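手持夹爪示教工位安全检查表(附检查意见)

适用范围:Navaratnam 楼示教区全部手持夹爪工位
文件编号:OL-244
版次:第7版
编制:Ollura 设备安全科
检查人:Ruwan Biswas
复核人:Dilani Liyanage
检查日期:21/12/2022

一、总则

1.1 本检查表依据 Ollura《自动化设备使用管理规定》及《示教作业实施细则》编制,用于手持夹爪示教工位的定期检查、换班检查和停用后复用检查。

1.2 检查应由取得内部检查资格的人员实施。操作人员不得对本人当班使用的工位签署合格结论,但应到场配合,并如实说明设备使用情况。

1.3 检查结论分为“合格”“限期整改”“停用”三类。凡判定为“停用”的项目,未经复核人书面同意,不得恢复作业。

1.4 本表所称“手持夹爪”,指由操作人员双手分别握持、通过线缆连接至采集主机的示教器具;所称“示教”,指操作人员以该器具完成规定的取放、折叠、整理等动作,并由系统记录的作业过程。机械臂自主运行阶段的检查不适用本表,另见 OL-775。

1.5 检查意见应写明事实、依据和处理要求。“情况良好”“基本正常”等笼统表述不予受理,复核时予以退回。

二、作业区域与通道

2.1 工位四周应留有供操作人员进退的空间,地面不得堆放包装材料、工具箱及与当日任务无关的物料。
结论:合格
意见:检查时作业区域内未见包装材料。备用物料已移至指定货架,货架标签与物料清单一致。

2.2 地面导轨、支架底脚等固定构件应有明确的避让路线,新进人员首次进入前须由带班人员现场指认。
结论:限期整改
意见:带班人员能够说明避让路线,但培训记录中缺少两名新进人员的签字。请于下一次换班检查前补齐。补签不得由他人代签,签字日期应填写实际指认日期。

2.3 沿地面敷设的线缆应靠墙或靠边布置,确需横穿通道的,应加装线槽或压线板。
结论:限期整改
意见:墙面插座下方的线缆沿地面延伸,尚未加装线槽。操作人员平时不经过该侧,但清洁人员和检修人员需要进入,仍应按通道处理。线槽到货前,以黄黑警示带标示,并在交接班记录中注明。

2.4 遮光帘、隔断帘应悬挂牢固,下沿不得妨碍行走,不得覆盖插座、急停按钮或散热口。
结论:合格
意见:帘布悬挂件经手动拉拽检查,无松脱。提请注意,调整帘布位置后应重新确认急停按钮是否可见。

2.5 照明应均匀,操作人员应能清楚辨认夹爪指尖与物件边缘。
结论:合格
意见:桌面照度符合细则要求。使用深色物件时,操作人员反映辨认较为费力,可在任务编排时适当增加间歇,暂不列为整改项。

三、工作台

3.1 台面应平整、无毛刺,边角应作圆角处理或加装护角。
结论:合格
意见:经手触检查,未发现毛刺及翘边。

3.2 台面与台架的连接应可靠。以胶带作辅助固定的,应逐班检查胶带的粘附状态,并按周更换。胶带固定不得替代机械连接。
结论:限期整改
意见:胶带粘附状态符合要求,但更换日期未登记,无法判断是否超期。请在工位卡上增设“胶带更换”一栏。另请 Birnier 维修组核实台架螺栓紧固情况,并将力矩记录附于本表之后。

3.3 台面高度应与操作人员身高相适应,作业时肩部应保持放松,前臂大致与台面平行。
结论:合格
意见:当班操作人员身高差异较大,建议换人后重新核对台面高度。核对由带班人员负责,不得由操作人员自行松开台架锁紧装置。

3.4 台面上仅允许放置当次任务所需的物件和容器。饮用水、手机、剪刀及笔具一律不得上台。
结论:合格
意见:检查时台面未见上述物品。

四、手持夹爪

4.1 安装板应固定牢靠,螺钉无缺失、无松动,板边无锐角。
结论:合格
意见:左右两只夹爪的安装板均经手动扳动检查,无位移。安装板属于金属件,跌落后易产生卷边,凡发生跌落的,应立即停止使用并复检,不以外观无损为由免检。

4.2 夹指应完好,开合顺畅,全行程内无卡滞。
结论:合格
意见:左右夹爪各做开合动作九次,均无卡滞及异响。

4.3 夹指闭合时的夹持力应处于细则规定范围内,不得自行更换弹簧或调整限位。
结论:合格
意见:以测力计核验,读数在规定范围内。核验记录编号已登记。

4.4 握持部位应清洁、干燥,防滑层无脱落。多人轮换使用的,每次交接时应进行擦拭。
结论:限期整改
意见:擦拭用品配备齐全,但交接记录中多次出现漏填。漏填视同未执行。请带班人员在换人时当面确认,并由接手人员签字。

4.5 操作人员应以双手分别握持左右夹爪,不得单手同时握持两只,不得将夹爪悬挂于腕部或夹于腋下。
结论:合格
意见:现场观察操作人员作业,握持方式符合要求。 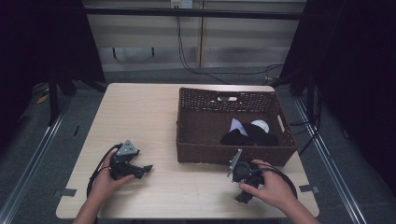 4.6 夹爪暂不使用时,应放回支架,夹指朝向远离人体的一侧。不得将夹爪放入物件容器内,也不得置于台面边缘。
结论:限期整改
意见:现有支架数量不足,部分操作人员在任务间歇将夹爪直接平放于台面。已要求 Winia 供应组补配支架。补配完成前,允许将夹爪平放于台面中部,但应保证线缆不承受夹爪重量。

4.7 夹爪编号应清晰可读,左右标识应与系统登记一致。
结论:合格
意见:现场核对编号与系统登记相符。左右标识的字迹已有磨损,尚可辨认,建议下次例检时一并更换。

五、线缆与电气

5.1 夹爪线缆应留有足够余量,双臂充分伸展时不得绷紧;余量亦不宜过大,不得垂落至脚部可触及的位置。
结论:合格
意见:由操作人员做最大幅度伸展动作,线缆未绷紧。线缆绕过手部时会形成弧形,操作人员应在每次任务开始前理顺,避免缠绕手指和手腕。

5.2 线缆外皮应无破损、压痕及异常弯折,接头处应有防拉脱措施。
结论:限期整改
意见:左侧夹爪线缆靠近接头处有轻微压痕,未露出内层。可继续使用,但应逐班检查并记录。压痕如有扩大,立即更换,不得以绝缘胶带包覆后继续使用。

5.3 插座应固定牢固,不得串接多级插线板,不得在示教过程中插拔电源。
结论:合格
意见:未发现串接。请将“示教过程中禁止插拔”的标识移至插座正上方,现有标识位置偏低,易被线缆遮挡。

5.4 采集主机应可靠接地,机箱散热口前不得放置物料。
结论:合格
意见:接地连续性已测试,记录存档。

5.5 急停按钮应处于操作人员及带班人员均可触及的位置,每班首次作业前应试按一次。
结论:合格
意见:试按后系统立即停止记录并切断相关输出,复位后恢复正常。当班试按记录完整。

六、示教物件与容器

6.1 用于整理、收纳任务的容器应稳固,无尖刺、断条及松脱部件。编织类容器应逐只手触检查,重点检查提手开口和上沿。
结论:合格
意见:在用编织类容器经检查,未发现断条。此类容器因反复夹取会逐渐磨损,自7月例检起已列入易耗品管理,达到更换条件的应直接报废,不得修补后再用。

6.2 织物类物件应清洁,无别针、纽扣松脱及其他硬质异物。投入使用前应清洗,并按任务分袋存放。
结论:合格
意见:分袋存放情况良好,袋签与任务单一致。检查人抽取若干袋进行拆检,未发现硬质异物。

6.3 物件应按任务单摆放,摆放过程中夹爪应处于放置状态,不得一手持夹爪、一手整理物件。
结论:限期整改
意见:查阅前期录像时,发现个别操作人员在复位物件时未放下另一侧夹爪。该行为属于细则明令禁止的事项,应由带班人员对全体操作人员重新讲解,并保留讲解记录。再次出现的,暂停当事人作业资格,待重新考核后恢复。

6.4 物件清单应与系统任务编号对应,不得临时加入清单以外的物件。确需增加的,由任务负责人提出,经安全科确认后更新清单。
结论:合格
意见:清单与系统编号对应。提醒各任务负责人,颜色、尺寸变更同样属于清单变更。

七、人员与作业时间

7.1 操作人员应完成岗前培训并考核合格,培训内容应包括握持方式、线缆管理、急停使用和异常上报。
结论:合格
意见:当班人员考核记录齐全。第2.2条所涉签字问题另行处理,不影响本项结论。

7.2 操作人员不得佩戴戒指、手链及宽松袖口衣物。长发应束起。
结论:合格
意见:现场检查符合要求。

7.3 连续作业时间不得超过细则规定上限,间歇期间应放下夹爪,活动手腕和肩部。
结论:限期整改
意见:系统记录显示,部分班次为赶进度压缩了间歇时间。任务进度不构成压缩间歇的理由。请任务负责人调整排班,并于整改回复中附调整后的班表。

7.4 操作人员出现手部麻木、腕部疼痛或视觉疲劳时,应立即停止作业并报告带班人员,不得因此扣减当班绩效。
结论:合格
意见:上报渠道畅通。经询问,操作人员均知悉该项规定。

八、记录与影像管理

8.1 系统记录应包含工位编号、夹爪编号、任务编号及操作人员代号,不得记录操作人员姓名。
结论:合格
意见:抽查记录格式符合要求。

8.2 影像采集范围应限于作业区域。非操作人员误入的,应暂停记录,并对相关片段作标记,由数据管理人员按规定处理。
结论:合格
意见:标记流程已执行。建议在入口处增设“记录进行中”灯牌,灯牌状态与系统联动。

8.3 设备异常、跌落、夹伤及险情应于当班登记,不得以未造成后果为由不予登记。
结论:合格
意见:登记簿填写规范。复核人意见:登记中“原因”一栏多写为“操作不慎”,过于简略,应写明当时的动作、器具状态和线缆位置,以便后续分析。

九、整改要求

9.1 本次检查判定为“限期整改”的共有七项,即第2.2、2.3、3.2、4.4、4.6、5.2、6.3、7.3条中除第5.2条以外的各项;第5.2条按“逐班监测”方式单独跟踪,不设完成期限,至线缆更换之日止。

9.2 整改责任划分如下:
第2.2、4.4、6.3条,由带班人员负责;
第2.3条,由设备安全科负责;
第3.2条,由工位管理员负责登记,Birnier 维修组负责螺栓核实;
第4.6条,由 Winia 供应组负责;
第7.3条,由任务负责人负责。

9.3 整改完成后,责任方应提交书面回复,附必要的记录或凭证。仅作口头说明的,不予关闭。

9.4 整改期间,工位可继续开展常规任务,但不得新增任务类型,不得安排未通过考核的人员实习操作。

十、复核意见

经复核,检查人所列事实清楚,依据适当,同意上述结论。另补充两点。

其一,第4.6条允许夹爪平放于台面的临时措施,仅限于支架补配完成之前。支架到位后,该措施自动失效,不再另行通知。

其二,第5.2条所涉线缆应提前备件。备件到库后,即使压痕未见扩大,也应于最近一次停机时更换。

本表正本由设备安全科存档,副本交工位管理员张贴于工位卡旁。下次例检时,检查人应先核对本表整改项的关闭情况,再开展新的检查。

检查人签字:Ruwan Biswas
复核人签字:Dilani Liyanage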